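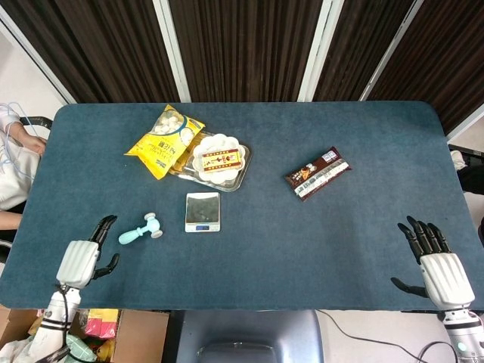 Do you need to be in good shape to take a beginner self-defense class? Most beginners start out of shape, and a decent instructor plans the first weeks with that in mind.

I'm 55 and hadn't exercised on purpose for years when I signed up at Brisavum in October. The class meets in the evening, 40 minutes of drills and then questions. Kedir Lemma teaches it. He spent the whole first night on standing, walking backward without tripping, and using a loud voice. I was bad at the voice part. I kept laughing.

By the third class we were working on wrist grabs. You turn toward the thumb side, where the grip is weakest, and pull out fast. My partner was Kalkidan Hadgu, who is half my size and got out of my grip every time. I got out of hers maybe half the time.

What I liked is how much of the class was about leaving. Where are the doors, who is standing too close, when do you cross the street. Kedir says he would be happy if none of us ever used the physical stuff.

My knees were sore for two days after the ground drills, so I bought cheap volleyball pads and that helped. Wear long pants. Take your rings off, and cut your nails short.

The next session starts in three weeks over in Trundport and I've already paid for it. They're adding a night on getting out of a parked car, and I still need to work on my voice.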